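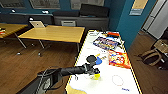

Slide 1. White work table with yellow-and-black tape along its long edges.

Dash cams: what to check before you buy
Notes for the Friday session, Gaurav Katiyar

Start with the two units on the list, the Waltell and the Plendgate. Say up front that I paid for both.

Slide 2. Mounting
Waltell uses a suction cup. Plendgate uses an adhesive pad. The pad holds better on a rough road but you get one try at placing it. Clean the glass first and mount it behind the mirror. Check state law on windshield mounts, they differ.

Slide 3. Video
Both record at 60 frames per second. Plates are readable in daylight on either one. At night the Plendgate is clearer and the Waltell smears headlights. Play the Skoltham exit clip twice.

Slide 4. Power
The Waltell plugs into the 12-volt socket and turns off with the car. The Plendgate can be wired to the fuse box for parking mode. Rigoberto Nina did mine in an afternoon. Mention the low-voltage cutoff, people always ask about dead batteries.

Slide 5. Memory cards
Buy a high-endurance card. Format it once a month. My cheap one failed in April and I lost the whole drive home.

Slide 6. Price
Waltell is $100. Plendgate is over $200 with the wiring kit. If you park on the street, get the Plendgate. For a short commute and a garage, the Waltell is enough.

Leave 5 minutes for questions. Iddrisu Kpodo has the handout with the fuse sizes.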